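From: Yiran Yan
To: Jemisora table list
Date: 14th February
Subject: Re: cups and bottles for the long table

Vilgot Rustad wrote:
> Do we want one color for everything, or can we mix? I have my eye
> on plain blue cups, but the bottles I like only come in black.
> Also, is a wood table too brown for all that?

Mix them, Vilgot! I did the whole set in cream once and it looked like a dentist's waiting room. Light blue next to black is lovely on brown wood, and I'd leave off the tablecloth so the grain shows (less ironing too).
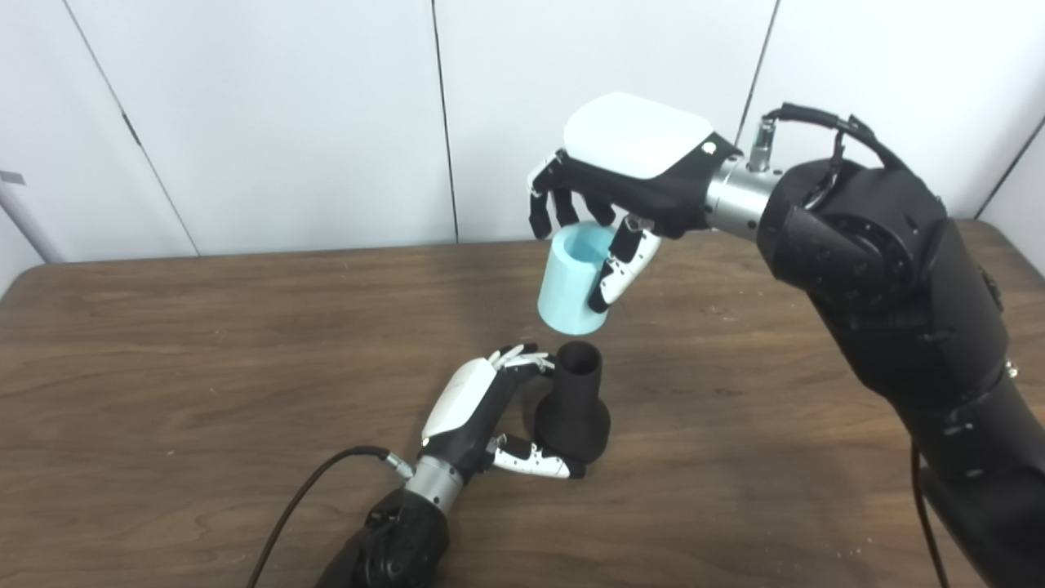 For the cups I'd go plain and straight-sided with a matte finish, and if the inside is a darker blue, so much the better. For bottles, get the kind with a wide round base and a narrower neck. They look good with one stem in them or nothing at all, and people with big elbows are less of a worry.

The Clestach catalog had something close for 89 a box, but I haven't ordered from them since November, so check before you get your heart set on it. Engebretsen is nicer and wants more money, as usual.

Could you bring one of each over before we buy the lot? I want to try them with the gray napkins. I have 7 of those left and no idea where the others went.

Yiran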